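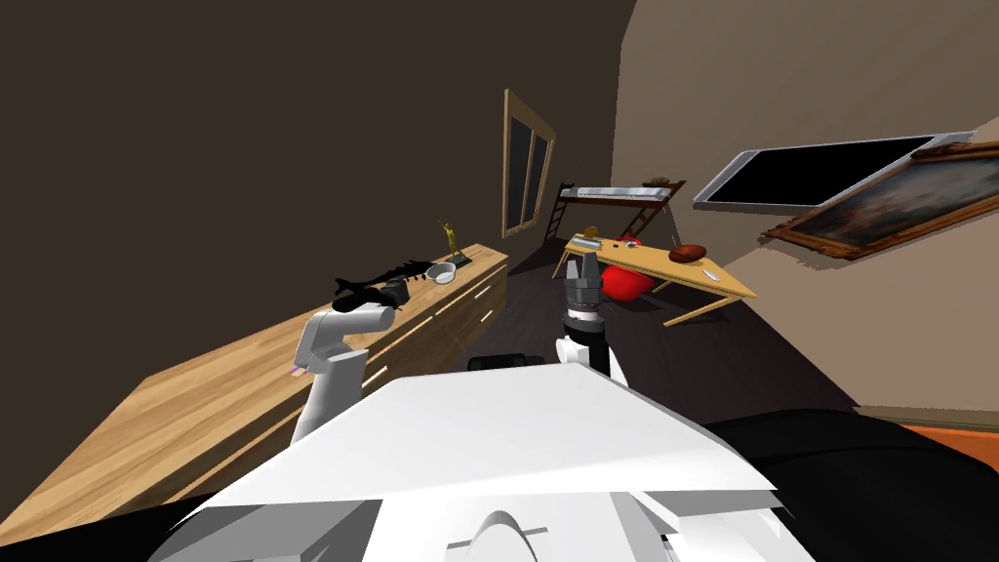 Working alongside the tidying robot: tips for room staff

Vokton put the first two robots on our floors in December, and the housekeeping team has been passing tips round ever since. I have written up the ones people ask me for most.

Before you send it in

Walk the room first. Anything thin or spiky on a dresser, such as an ornament with ribs or points, should be moved by hand or marked "leave" on the tablet. Two-finger grippers are good with bowls and cups and poor with odd shapes.

Pick up knives yourself. A small knife near the corner of a table is a job for a person, every time.

Push chairs right under the table. The robot needs clear floor between the furniture, and a chair leg sticking out will stop it for up to 3 minutes while it plans another way round.

While it works

Start it at the dresser and do the beds yourself. Bunks with ladders are still our job, and so are picture frames and television screens. A dry cloth for the screen, a soft brush for a carved or gilded frame.

Don't reach across its arms. If you need something from the same surface, press pause on the tablet and wait for the tone.

Wipe the wood after it has finished – otherwise you'll be doing it twice. Go with the grain, cloth barely damp.

What has changed for us

Less bending, more checking. The old sheet had a line for every object put away. The new one asks you to look over the room and sign it off, and some people find that more tiring than the lifting. Periklis Athanasiadis on the Jaramillo wing swaps with his partner halfway through the shift, one on sign-off and one on beds, and that seems to suit them both.

Hours have stayed the same so far. If your rota changes, ask your supervisor for it in writing.

End of shift

Clean the finger tips with a dry cloth, no spray. Park it on the charger and write any dropped items in the book, with the room number. Room 171 has its own page, as the dresser there is longer than the rest.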